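The Big Sweater Fold: Gallery

Well, I finally did it. After two winters of shoving knitwear into the closet and leaning on the door, I pulled everything out, and I mean everything, including the bag under the stairs that I'd been pretending was full of curtains. Most of these came from my aunt Lærke Overgaard, who knitted and bought and swapped sweaters her whole life and passed the lot to me when she moved to the small apartment on Troltuvgate. I still add to the pile myself (I know, I know).

So this page is partly for the cousins, who keep asking what's left and what they can have, and partly for me, so I remember how I folded things. I started in May and figured it would take a weekend. Ha!

A few notes before you start picking favorites. I don't hang knits anymore. I lost a lovely green one to hanger shoulders and I'm still sore over it. Everything gets laid out flat on the bed first, face up, and I smooth it from the middle out to the sides with my palms. Then sleeves in, one across the other, and up from the hem in thirds. The chunky ones I only fold in half or they turn into a brick and won't go in the drawer.

The drawers are from the old Nørgaard dresser, which is 95 cm wide and takes more than you'd think if you stand the sweaters on end like books. I measured it twice because I didn't believe it. Cedar blocks go in the corners. I got a bag of 60 of them by mail from Brerard and they smell wonderful, though the cat now sleeps against the bottom drawer and has opinions when I open it.

If something has a pulled thread, please don't snip it! Take a blunt needle and ease it back through to the wrong side. I've got a little dish going for the ones that need that treatment, with a slip of paper pinned to each so I don't put them away by mistake and find them again next year.

Cousins, the rule is the same as always: first to write gets it, and you pay the postage. The box I sent last time cost me 167 kroner and I'm not doing that again, much as I love you all.
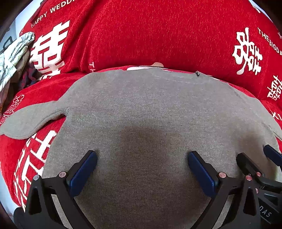 Toludthorpe, 08/06/2020

The gray one, on the red wedding blanket, before folding. It's a fine vertical rib with a nice wide neck, the kind you can wear a collar under or not. Look near the right end of the neckline and you'll spot a little dark thread poking up, so into the needle dish it goes. I do love it against all that red plush, with the big white double happiness peeking over the shoulder.

I'm leaning toward keeping this one, so write fast if you want to talk me out of it. Navy cardigans are next, once I've found all the buttons.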